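Flovik Hand-Held Gripper: Progress on the Second Build

The second version of the Flovik gripper is now assembled and in regular use at the Wirberg shared workshop. The notes that follow are offered to members who asked how the work is proceeding.

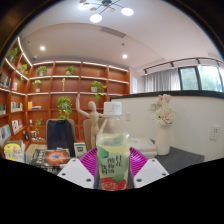 Posted by Loretta Abernathy
12th April | Filed under: Builds | 2 comments

The finger pads required 4 attempts. The first print was too stiff, and the next two tore at the base. The present design follows a pattern published by Khunthong, with a thinner wall.

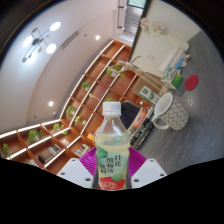

Grip width remains the principal concern. The fingers were drawn for objects of modest diameter, and the opening has been widened once already. A capped plastic bottle is held upright between them without difficulty; the mug with the triangle pattern is a harder case on account of its loop handle. I intend to record around 400 grasps before changing the dimensions again.

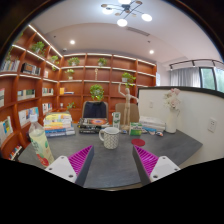 Should those results be satisfactory, the mounting blocks will be redrawn in July to accept the Drikholm bracket. Drawings may be requested from me at the workshop. The spare screws are kept with the printer supplies.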